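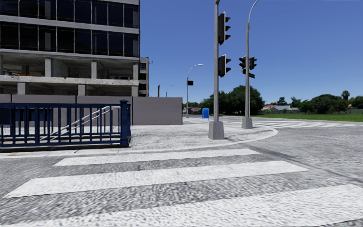 Sidewalk Rules for Delivery Robots: the Murndale Gallery
Posted 10/25/26 by Orathai Kaewkla

Welcome in! Our little group has spent most of the fall writing a rulebook for robots that share the sidewalk with people, and I finally get to put some of it on a page. We do our rule work in Murndale, a simulated downtown with corners, curbs, stairs and a big building site. The current draft has 74 rules. Fifteen of them deal only with crossings, and I love those fifteen more than is reasonable.

Prapai Hemmin wrote most of the corner section, and I think it's the best writing in the book. It's short, it's in everyday words, and you can hand it to a person who has never touched a robot and they'll know what the machine is supposed to do. Here are the ones we get asked about most.

At the corner

Stop with the whole body behind the curb line. Wheels, bumper, flag, everything. We used to say "near the curb," and every team read that differently (one read it as "on the ramp," which is exactly where a wheelchair user needs to be).

A dark signal is an unknown signal. If the robot can't make out a lit lamp, it doesn't get to guess from the traffic, and an empty road doesn't count as permission. It waits, and after the set time it asks a remote operator.

Stairs going down from the sidewalk are mapped as a drop, even with a railing on three sides. Keep the open side in memory the whole time you're near it. Arlindo Guimarães fought hard for that last sentence and I'm so glad he won.

Mailboxes, poles and pole bases all get the same clearance. Boonsong wanted a separate number for each and we talked it over for two meetings. One number is easier to check, and easier to remember when you're the one doing the checking.

Along the site wall
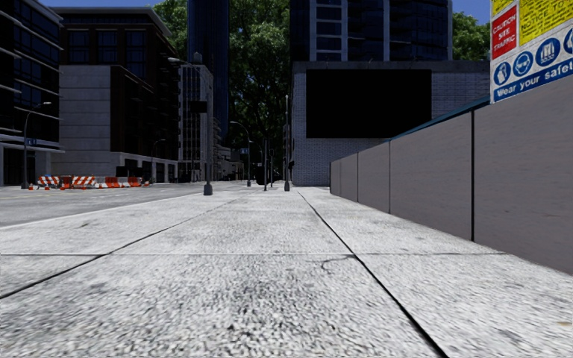
Work zones get their own chapter, and it's the one that changed the most in October. The first draft told robots to treat a construction wall like any other wall, and that left out the gates, the trucks and the workers stepping out with their arms full. So now a warning about vehicles changes the robot's behavior as soon as it's read. Take the big board over the hoarding with CAUTION SITE TRAFFIC in white on red: under the new rule that means walking pace at most, extra room on the wall side, and a full stop at any opening until it's clear. The round blue symbols beneath it, like the head with goggles, are meant for people, so a robot should recognize them and carry on without doing anything about them. We had a lively afternoon over that one!

Keep to the middle of the slab where the width allows. Hugging the wall hides you from anybody coming out of it, and hugging the curb puts you next to moving cars.

Don't treat a joint in the paving as an edge. Don't treat an edge as a joint either. Both mistakes are in our notes, and the second is the one that ends in the gutter.

Barricades across the road still belong in the robot's log. It has no business over there, but if foot traffic has been moved to our side, the sidewalk may fill up fast and the speed should come down before it does.

Half a sign is still a sign. When part of the wording is out of view, act on the part you can read and choose the more careful meaning. Kanyarat Nuchit added this and it might be my favorite line in the whole chapter.

Checking your own robot against the draft

Welenitz hosts the checklist, and you're welcome to use it as is. A pass needs 70 rules met, and all the crossing rules have to be among them, no trading. Please write down what the robot saw as well as what it did. A robot that stops for the wrong reason gets marked as a miss, even though it stopped. People grumble about this and then they find some really interesting bugs.

The Ploloment reading group sent back more than 79 comments on the last draft, and the wording is so much better for them. Arlindo is still sorting the ones about rain. If you have thoughts on night work, driveways or dogs on long leashes, send them to Prapai with the rule number in the subject line. The driveway section is open for comments now.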